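Kitchen is getting two robot arms for produce sorting, what happens to the prep crew?

Workplace & Jobs > Food service
Posted 3/24/22 by marnie_prep

I lead the morning prep crew at a commissary kitchen in Zornville. We wash, sort and portion fruit and vegetables for cafeterias, seven of us on the early shift and a smaller group after lunch. In July our owner is putting in a two-arm robot station from an outfit called Cenetti. We have been told it will take over sorting mixed crates and filling the bowls for the display line, and that "no positions are affected at this time."

I'm not against it. Sorting is the job people complain about most and two of my crew have wrist trouble from it. But I have to answer their questions and I don't have much to go on. Hours are what they ask about first. After that it's who gets trained and who doesn't, and whether the pace of the line is going to be set by the machine. I also want to know who gets blamed when a bowl goes out wrong.

Has anybody been through this in a kitchen or a packing room? What changed for the people, and what should I get in writing before it starts?
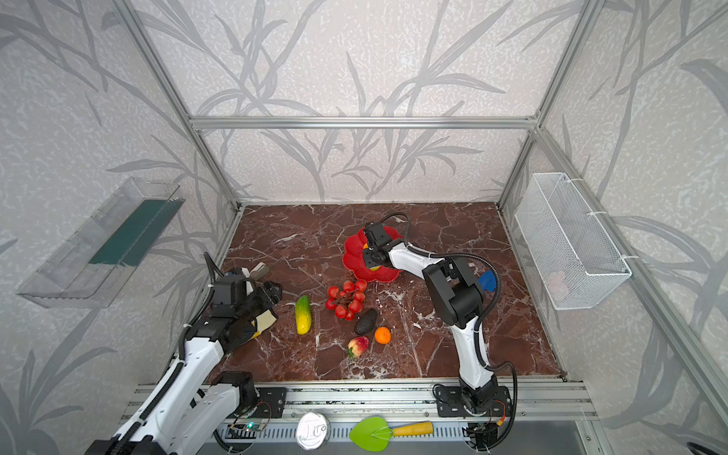
My own worry is what happens to the job titles. Right now everyone on the crew is a "prep associate" and gets the same base rate, whether they are sorting, cutting or labeling. If one person spends the shift watching the station and clearing it, I don't know if that is the same job. The items are a mixed bag, too. When you have tomatoes joined on their stems next to an avocado and a single orange, a person knows without thinking that the tomatoes get handled as a bunch and the avocado gets a squeeze first. I asked the installer who decides that with the arms and he said "the operator will teach it." Nobody has been named operator. We put out 149 bowls on a normal morning, so if that falls on whoever is closest, it will be a lot of interruptions.

We are not union. There is an employee handbook but it was written before any of this.

Teodor Viklund

I was shift lead at a packing room called Westerberg when we put in a similar station for peppers and stone fruit. I can tell you how it went for us. Yours may differ.

Hours: nobody was let go, but when two people left the next winter they were not replaced. That is how most of the reduction happened. If your owner says no positions are affected, ask whether that includes open positions. Ask for the answer by email.

Pace: this was the biggest change day to day. Our station was slower than a good sorter but it didn't stop for anything except a jam. People downstream were used to a rush and then a lull, and they used the lull to wipe down, restock gloves and talk. After the change the bowls came at an even rate all morning and there was no natural break. We had complaints within the first weeks. What fixed it was a scheduled ten-minute stop each hour, which we should have had from the beginning.

Training: we trained one person. That was a mistake. He could not take a day off without getting phone calls, and the others felt they had been passed over. Train at least three, and rotate. Rotating also helps with the boredom, because watching a machine for a full shift is harder than it sounds. I would pay the operator hours at a higher rate and put that rate on the schedule where everyone can see it.

Blame: keep a paper log at the station. Write down the time, what went wrong and who cleared it. In our first month we logged 1,183 stops. Most were small, such as a piece of fruit that rolled or a stem that caught. Before we had the log, the manager assumed the crew was being careless. Afterward he could see it was mostly the same few items, and those went back to hand sorting. I'd expect your tomatoes on the vine to end up on that list.

Also get the cleaning settled. Find out who wipes down the table and the arms, what has to be switched off first, and whether that time is paid as part of the shift. We added 20 minutes at close for it.

drerno_line2

It depends on your manager. At Drerno they put one in and I went from sorting to labels, same pay. I liked it better. My friend hated it and quit. Ask for the training.

pat in receiving

Agree with most of what Teodor wrote, except that I would not wait for the handbook to catch up. Write your own one-page job description for the operator now and hand it to the owner. Include lifting, clearing jams, teaching new items and filling in the log. Owners will often sign something that already exists when they would never sit down and write it.

On wrists, don't assume the problem goes away. Somebody still has to tip the crates and spread the produce out where the arms can reach it. Ours was the same two people every day until one of them went on light duty. Put that task in the rotation along with the operator hours.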